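Prendeo Hand-Held Gripper: Good Practice Kit

Hi, I'm Hye-jin Yeo, and I look after the kits at Cledach. The Prendeo hand-held gripper is what our home crews use to record chores for robot training, and this page covers what you get in the kit plus the house rules we ship with it. Please read the rules! I wrote them after watching a lot of otherwise lovely recordings get thrown out, a good few of them my own.

What's in the kit

One Prendeo gripper with its yellow fingers fitted, a spare pair of fingers, a strip of numbered labels, a charging cable, a soft case and the printed rule card. The gripper with fingers on comes to 262 grams, so you can hold it through a long session without your wrist complaining too much (mine starts grumbling toward the end of the hour, but I have bad wrists). The Ibarra case is sold separately and is worth it if your kit travels between homes.

Before you start

Check the label. Every unit has its own number next to the code pattern, and that number goes in the session log before anything else does. If the label is scuffed, put a new one on with the same number. Don't swap numbers between units, even for an afternoon. I once spent most of an October evening untangling two kits that had traded labels, and I'd like to never do that again.

Then open and close the fingers a few times. They should meet evenly along the tips. If one side drags, look at the screws first, and if that doesn't fix it, send the unit back to us and we'll sort it out.

Rules for working with clothes

Clothes are the hardest thing we ask people to record, and they're also what buyers want most, so this part of the card is the longest.

Say what the task is in the log before you pick anything up. "Sort laundry on the bed" is fine. "Tidy up" is too vague to be any use to the folks labeling it later.

Leave the room the way people live in it. You don't need a bare white table. A bed with a straw mat and a patchwork quilt on it is great, monkey face and all, and so is a mixed bundle of dark and white clothes. Real bedrooms have patterns, and the robots are going to have to cope with them sooner or later.

Mind straps, cords and drawstrings. They're thin, they slide between the fingers, and they love to wrap around the bracket on the side. If you need your free hand to hold a strap up, go ahead, but keep your fingertips clear of the gap between the plates and write "hand assist" in the log. We don't reject hand-assisted takes. We only reject the ones where it wasn't noted.

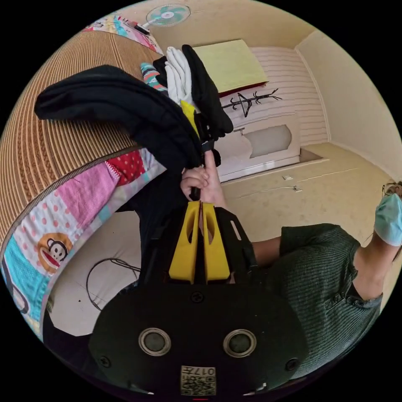
Rules for people in the room

Anyone who might be recorded has to agree first, in writing, and that includes helpers and whoever else lives there. Kids' rooms need a parent's signature too. If your crew wears masks indoors, keep them on for the whole session and not only for the visit at the door.

One person holds the gripper at a time. Hand it over between takes, never during one.

Keep a take under 60 seconds for single garments. Longer ones are okay for a full pile, but stop and start fresh if you get interrupted.

Care and replacement

Wipe the fingers down with a slightly damp cloth after each home. No solvents, please, they make the yellow plates go cloudy. We suggest changing the fingers after 1,000 grasps or whenever the edges feel rough, whichever comes first. A spare pair is $46 and the screws are included.

Which version should I get?

The standard kit suits most home crews. The Lallari version has a larger grip for bigger hands, and everything else is the same, including the rules. If you're not sure, measure across your palm and send me the number with your order. I answer those myself, usually the same day, and I'm happy to swap a kit that doesn't fit as long as the label strip hasn't been used.

Rule card last updated 2021-11-21. Older cards don't have the hand assist rule, so please print the new one and recycle yours.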